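Scoring a documentary without telling people how to feel

I finished the music for a documentary last month, and a few people have asked how it went, so I'm writing it down while I still remember the details. The film is called Dralton. It follows the closing of a paper mill and what the town did in the year after. It runs a little under two hours, and I wrote music for less than half of that.
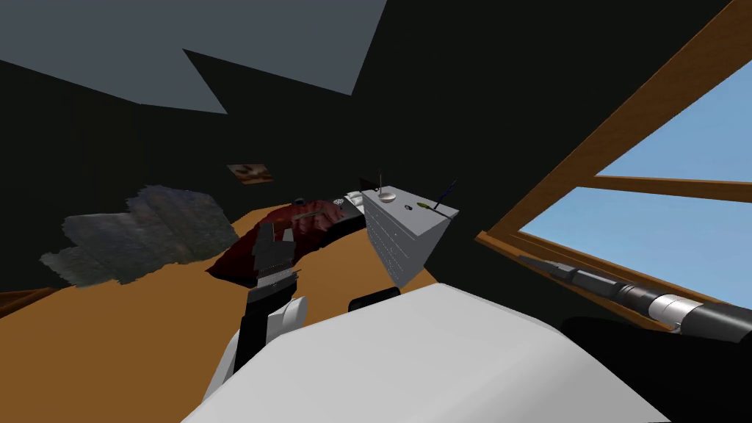
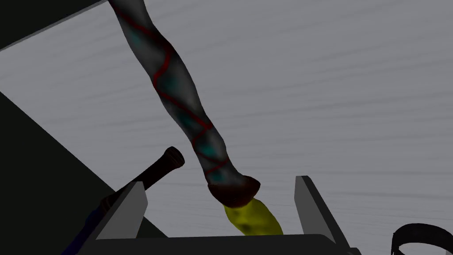
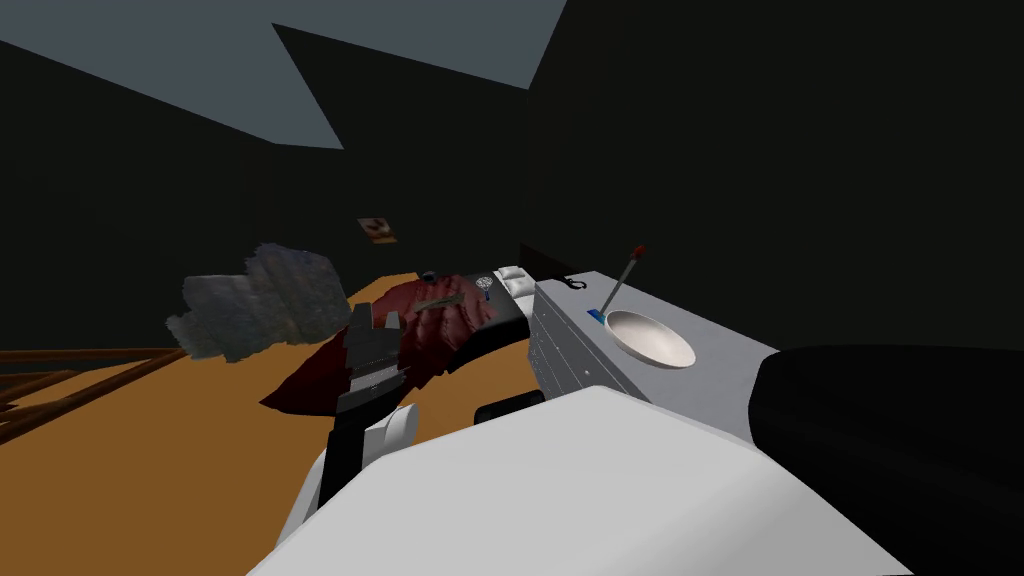 The job came through Zovell, a small production company I'd worked with once before on a short. They sent me a rough cut in December with temp music already on it. I asked for a second copy with the temp stripped out and watched that one first. I'd recommend it to anyone who does this work. Once you have heard someone else's piano under an interview, it is very hard to hear anything else there.

The director wanted no strings in the interviews. I agreed with her, but it left me short of ideas for a while. Strings are what I reach for when I don't know what to do. I ended up with a pump organ, a prepared piano and a lot of recordings of the mill itself. The sound recordist had kept everything from the shoot, 3,583 files in all, most of them labeled badly or not at all. I spent two weeks going through them at night with headphones on. The useful ones were mostly fans and conveyor belts. One belt had a squeak that sat close to a B flat, so the main theme is in B flat minor. That's the whole story behind the key, and I've already been asked about it twice.

There are 14 cues in the finished film. I wrote more than that. The longest one I lost was for the town meeting, which now plays with nothing under it, and it works better that way. I was annoyed for a day or so. Then I saw it in the mix and stopped being annoyed.

We mixed at Stelmakh, which has a good room with a bad parking situation. We had 3 days there and needed all of them. The organ was the problem. It has a lot going on down low, and it kept fighting with the voices, especially the older men, who tend to talk quietly and into their chests. In the end we pulled most of the low end out of the organ whenever anyone was speaking and let it back in for the exteriors. I don't think you would notice unless you were listening for it.

The first screening was in the town, in the high school auditorium, for 400 people. The speakers were old and the left side buzzed. I sat near the back and mostly watched other people watching. There was more laughing than I expected, and in places where I had written fairly serious music. I would write two of those cues differently now - lighter, or maybe shorter.

Daniteck is putting the soundtrack out on vinyl and digital in the spring. I'm still working out the track order. The cues are short, and a few of them don't stand up well without the picture, so I've been joining some together and leaving out the ones that are only a drone under a truck driving by. I also put the town meeting cue back in. It'll probably open side two.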